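4.2 Task allocation at the sorting bench

At the Clinham site, kitchen returns were sorted by hand until October. The two-handed cell was first modelled in simulation, and staff on the bench were asked to comment on its reach and pace before the layout was fixed. Figure 3 shows the simulated cell, with the right hand over items on the board and the left beside it.

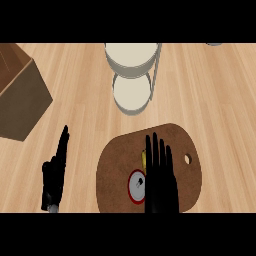
4.3 Changes to staff duties

Figure 3. Simulated bench with cutting board, open cardboard box and both hands.

Bench staff moved from lifting to checking. Over 240 shifts they logged 512 stops – most were cleared without a supervisor.

Related items
Pelupessy, H. Shift logs at Nilandale
Treteo bench trials, July 2020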